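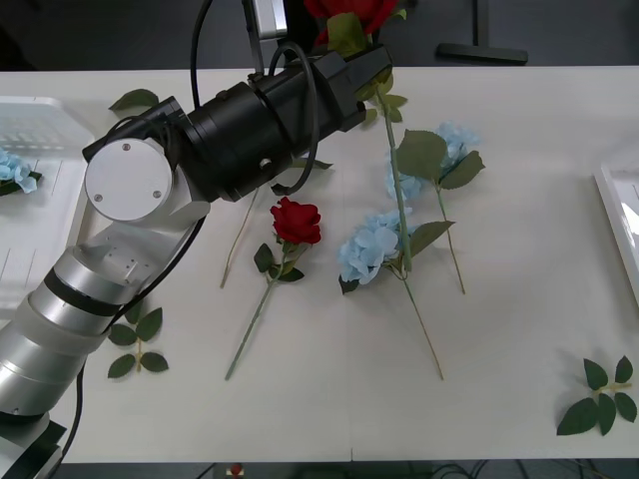
*A rose in the gripper at the Bollia flower-handling bench, with an artificial rose and hydrangeas on the table.*

**Bollia publishes full account of gripper cable fault and reopens its flower-handling bench**

Aug 3, 2025 - Bollia has finished its review of a fault that made a robot arm drop or crush stems during long runs on its flower-handling bench, and is releasing the complete report, including the logs, to anyone who wants them. The bench is running again with a new cable path, a new stop rule and a much better idea of what went wrong.

The trouble first showed up in December. The arm would pick a stem, lift it, begin its turn toward the tray, and the gripper would let go partway. Sometimes it did the reverse and closed harder than it had been told to, which flattened a stem against the finger pads. There were no injuries. One operator, reaching in to pick up a dropped hydrangea, had the gripper close a few inches from her hand while the arm was paused, and work on the bench was stopped that same afternoon.

"That was the moment it went from an annoyance to a safety matter," said Marichka Demchenko, who leads the bench team. "A paused arm has to be a paused gripper too. Ours wasn't, and we wanted to know why before anyone put a hand near it again."

The team went back through 2,330 recorded picks. The fault appeared only in picks where the wrist had turned past a certain angle while the arm was reaching across the table, and it was far more common with long stems than short ones. Long stems need a higher lift and a bigger twist of the wrist to clear whatever is lying on the table, and that twist was pulling on the gripper cable where it enters its connector. Over time one conductor had cracked inside the jacket. The outside of the cable looked perfect!

With the conductor opening and closing, the gripper controller lost its signal for a fraction of a second and restarted. On restart it ran its own homing move - open, close, open - without checking whether the arm was in a pause. The cracked wire caused the drops. The homing move is what put a hand at risk, and the report treats it as the more serious of the two findings.

"I was sure it was software, and I spent a good two weeks being sure," said Yevhen Levchenko, the controls engineer on the project. "Then Radek held the cable and wiggled it while I watched the signal, and there it was on the screen. I have never been so happy to be wrong."

Radek Kuruc, the technician who found the break, has since rerouted the gripper cable in a wider loop with slack at the wrist and added a clamp so that the connector no longer takes the pull. The controller has been changed so that it stays still after any restart until a person clears it at the panel. Pausing the arm now cuts power to the gripper motor as well. A held stem may fall when that happens, and the team is fine with that.

The bench then ran 1,499 picks using the same artificial roses and hydrangeas, with the wrist taken through its full turn each time. There were no signal losses. In a separate test the cable was unplugged on purpose 520 times, and the gripper stayed still after each reconnection.

Artificial flowers will remain the standard test items for now. They hold their shape through repeated handling, so a bent stem can be traced to a particular grip. Trials with cut flowers, planned with the grower Mykhailiuk, have been moved back until the new cable has been taken out and checked under magnification.

Some questions are still open. The report doesn't settle how long the new cable path will last, and the team has not yet tried it on the longer arm at the Vutgate site. Two of the early drops don't match the wrist-angle pattern and remain unexplained. Both are listed in the report with their logs.

"We'd love for other groups to read it and check their own restart behavior," Demchenko said. "It takes five minutes with the arm paused and everyone standing well back. Please do it."

The report, the wiring drawings and the pick logs are free on request from the Bollia press desk. Groups using a similar setup who have seen drops during wrist turns are warmly invited to send in their own records.

**Press contact:** Kheri Kaijage, Bollia press desk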